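Ticket 491 – Grabner TENS unit, channel 2 drops out
Status: Closed
Opened by: Ebere Oyelaran, Clirkley Physical Therapy
Handled by: Ibrahim Nwosu, Gralier bench support

Ebere, 8:40 am
Channel 2 on our older Grabner cuts out partway through a session. The display insists all is well and the timer keeps counting, so the patient gets a very relaxing twenty minutes of nothing. Channel 1 is fine. I have turned it off and on again, so please don't ask.

Ibrahim, 9:15 am
I was going to ask. Next best thing: swap the lead wires between channels and tell me whether the fault moves.

Ebere, 10:05 am
Swapped. Fault stays on channel 2. Also tried fresh pads, a fresh battery and a stern talking-to.

Ibrahim, 10:20 am
Then the leads are off the hook. Which firmware? Hold Mode and Down together while you power on. You will need three hands or a colleague.

Ebere, 11:30 am
Found a colleague. It says 104, then error 767, then goes back to pretending. 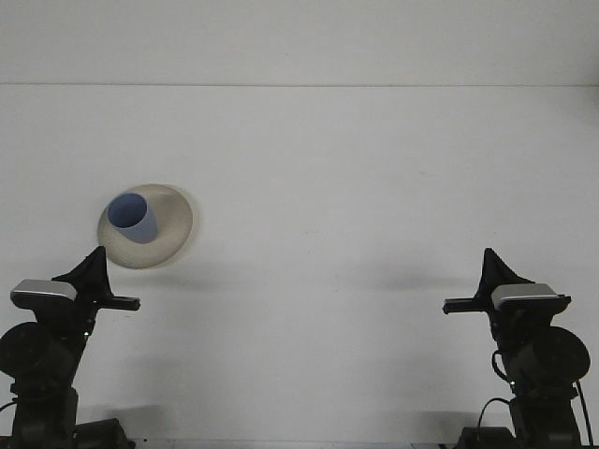 Ibrahim, 11:50 am
767 is the open-circuit check. The unit thinks the pads have come off, shuts the channel down and, in 104, forgets to mention it to anyone. Usually it's a tired output jack. With the power off, plug the lead into channel 2 and wiggle it gently. Does it feel looser than channel 1?

Ebere, 1:10 pm
Much looser. It has the grip of a wet handshake.

Ibrahim, 1:25 pm
Jack it is. Don't bend the contacts with a paper clip – I have a drawer of units where somebody did. Stop using the whole unit, not just channel 2, and send it in. I'm shipping you a Hoderard loaner. Its dial runs the other way from the Grabner's, so start at zero and go up slowly.

Ebere, 4:45 pm, April
Grabner is back with a new jack and newer firmware. Ran both channels for 8 sessions, no dropouts. It now beeps when a pad lifts. It beeps a lot. Is there a volume setting?

Ibrahim, 5:00 pm
No. Closing ticket.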